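Naylor College Community Forum
Campus Life – Dining and Events
Topic: Proposed panel on snack purchasing following the March lecture

Posted by: tparsons_dining
Members of the College are advised that Dining Services will host an open panel on Thursday in the Jindcombe Room. The panel follows the March lecture on food sourcing and will consider how packaged goods are selected for the two campus shops. Seating is limited to 40. Written questions may be submitted in advance through this thread.
Tia Parsons, Dining Services

Posted by: hall_rep_east
Thank you for the notice. East Hall residents wish to ask whether the supplier, Drorka, will be represented. At the lecture, several questions regarding ingredient sourcing were referred to the supplier and have not been answered.

Posted by: tparsons_dining
Drorka has been invited and has not yet replied. Should the firm decline, its written statement will be read aloud and posted here.

Posted by: m_quill
I must register an objection. A written statement cannot be questioned. If the supplier does not attend, the panel should be postponed until it does.

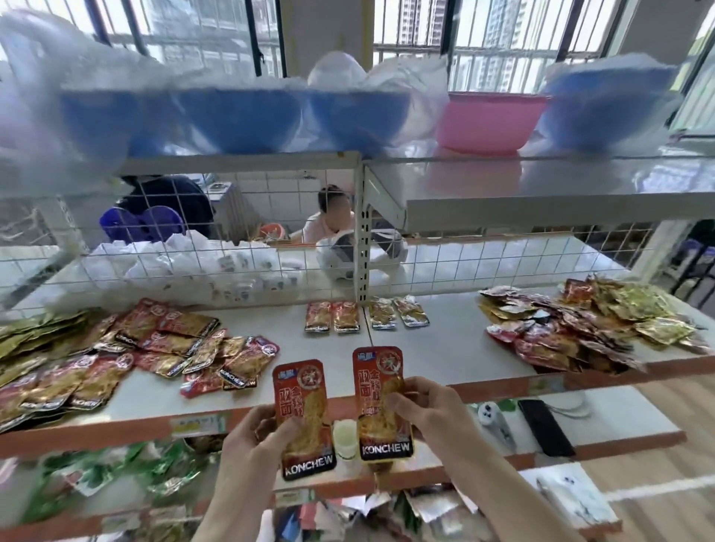
Posted by: grad_council_2
The Graduate Council does not support postponement. Purchasing decisions are made by the College, and College staff are able to answer for them. The Council's principal concern is labeling. Many graduate students shop for their families, and some must avoid particular ingredients. A packet such as the red KONCHEW one, with large Chinese characters down the left side of the front, may be perfectly clear to one customer and unclear to another. We ask that an English ingredient list be posted at the shelf for any imported item.

Posted by: m_quill
I have no quarrel with shelf labels. My point concerned accountability, and the reply above does not address it.

Posted by: hall_rep_east
With respect to both members, could the labeling request be taken up separately? It need not wait for the panel.

Posted by: tparsons_dining
The labeling request has been forwarded to the shop managers. The Tisance Fund has allotted $3000 to dining outreach this year, and shelf cards are an eligible expense – approval would still be required. The panel will proceed as scheduled.

Posted by: m_quill
Noted. I will attend and will raise the matter there.

Posted by: grad_council_2
Please reserve two seats for the Council.

Posted by: tparsons_dining
Reserved. Including these, 31 seats are now taken. Doors open at 6:30 p.m.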